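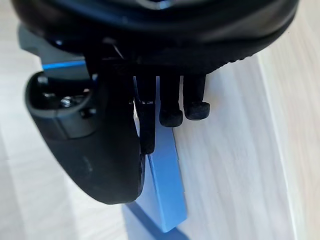
August 19, 2019 — entry by Margit Torvik, policy modeling bench

Back on the Vavmont transit bill, which has now been rewritten more often than our model of it. The split between highways and buses moved again overnight, so every run I did last week describes a law that no longer exists. Abelardo's advice was to treat the highway share as fixed and let transit take whatever is left, which I gather is also how the state senate does it. 

Inputs as of this morning:
- Bill text: the May draft plus 6 amendments, two of which cancel each other out.
- Road segments in the Gerby corridor file: 3033, after removing duplicates.
- Transit share: 100 runs, stepping from the floor in the Wong amendment up to the one the city people want.

First batch died at run five. The Skoltden county table lists its bridge repairs under "miscellaneous, wet," and my script only knows "bridge." Fixed by hand. Abelardo says fixing by hand is how we got the May numbers, and he is right, so I also wrote the fix into the cleanup step and left a comment with my initials on it for blame purposes.

Second batch finished. Gerby gets its road in every version. Skoltden gets its buses in some 5 of the runs, all of them near the top of the range, where the bill has no votes. I checked this twice because it seemed too much like what everyone already assumed. Still true. Need to look at whether the county match is being counted as state money, since the bill's own summary appears to do that on one page and not on the next.

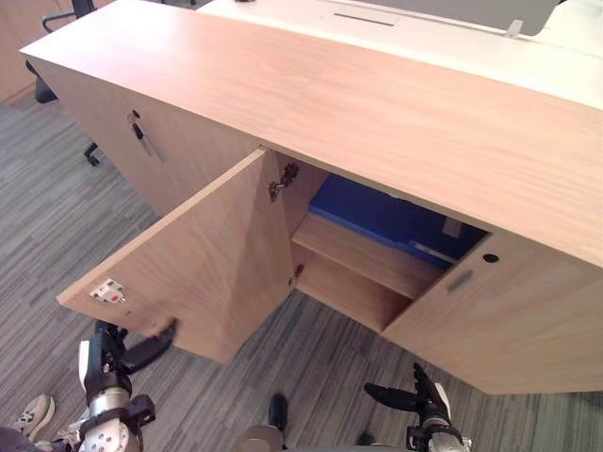

Paper copies are the next problem. The hearing packet has the only full version of the match formula, and the scan we were sent stops halfway through the table. I want the original before anybody quotes us. The low wood-grain cabinet by the white desk is where I'd like the bill papers kept from now on, current draft only. The left door has a latch plate, so in principle we can even lock up the amendments, which is more than the senate has managed.

To do:
- Rerun with county match split out.
- Ask the Wong office if "annual" means calendar or fiscal. They have given both answers.
- Abelardo to redraw the corridor map without the bypass that was dropped in May.
- Do not send the summary table to anyone until the match question is settled. This includes people who ask nicely.

Left the long batch going under the name "final_maybe."

Recent entries
Fuel tax assumptions, again
Gerby corridor: what counts as a lane
Notes from the Skoltden call
Why the May totals were wrong

Contact the bench | © 2019 Vavmont Policy Modeling Bench | Back to top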